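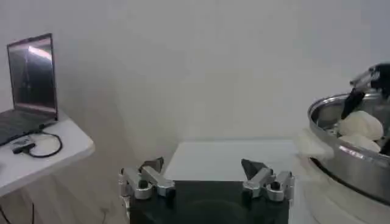
Photo: Hamadico shared workshop

4.2 Set-up of the steamer task

The two arms were built by us in the shared workshop, on evenings when the room was free. The cell has plain white tables, and the wall behind was left bare. For the object we chose steamed buns. They are soft, their shape changes under small forces, and they are cheap to replace. In Figure 4 one gripper is open over the near side of the table, while a finger of the other reaches into the steel pot with two buns inside. A cloth hangs over the rim of the pot. The control program, Vonduvov, limits the closing force of each gripper separately.
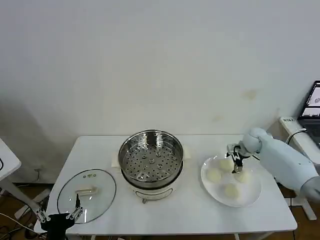 Naidu

Figure 4. Wrist view (first photo) and head view (second photo) of the cell.

The head view gives the position of the plate, the lid and the steamer basket. It is less useful for the depth of the fingers, and for this we take the wrist view. We recorded 172 trials in March, all with the same steamer. A trial was stopped by hand if a fingertip pressed on the plate. The lid has a handle across the middle, and its grasp was programmed separately from the grasp of the buns.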